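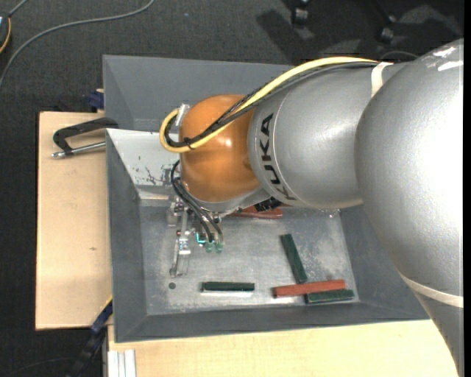
Figure 2. Grey bin with narrow blocks, pale wooden surfaces next to it.

Unit 13 – Storing small parts in bins
Notes by Elfriede Sperling

In the last unit we sorted parts by size. Now we look at the bin itself. A rectangular bin with straight sides is easy to place against the edge of a bench, and narrow blocks can lie in it side by side or across each other. Both ways are allowed, but please do not mix two kinds of block in one bin.

Colour of the bin is also a question. Grey is neutral and most parts are well visible on it – dark rubber pieces are the exception.

For the exercise:
Take one bin from shelf 133. Lay the blocks in flat, then write the label on the short side. Return the bin to the same shelf before you leave.

Reading: Drokora workbook, page 135. Questions to Juraj Rusnák, please by email.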